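Swim Coaching Basics, handout 4: Pacing the middle distances

Okay, last time we got as far as stroke count and I promised we'd get to pacing, so let's do it. Bring your own splits if you have them. If you don't, borrow the Lorkatier club sheet from the folder at the front and pretend they're yours.

Start with the 400 free. Most new swimmers go out too fast, and I include myself at my first Pritmont meet (I could barely climb out afterward!). The first 50 always feels easy. You've just dived in, you're fresh, and the clock flatters you - a dive start is worth a second or two over a push. So when you compare splits, leave the first 50 out and look at the other seven.

Worked case. Nollen swims 400 meters in 4:30, which is 270 seconds. Her first 50 takes 31 and her last takes 10 percent longer than that, so 34.1. Work out what the six in between average. I get 34.15. So her finish was no faster than her middle, and she told me she felt strong at the end. Talk to your neighbor about what you'd change.

Now the drill I want you to run before next time:

Warm up easy, 400 meters, any stroke.
8 x 50 at your target 400 pace, 20 seconds rest. Write down every one.
4 x 100, same pace, 30 seconds rest.
Loosen down till your breathing settles.

Don't look at the clock in the middle of a rep. Guess your time as you touch, then check. I love this one - people get scary good at it within a few weeks.

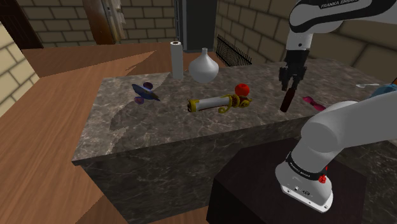
Baiba Mets wrote in to say that guessing never worked for her until she started counting strokes as well, and that she'd teach the two together from day one. Fair point, and I've moved the stroke count lecture earlier because of it.

For reading, look at page 27 of the Huỳnh packet, the bit on even and negative splits. Skip the graphs for now, we'll draw our own in class.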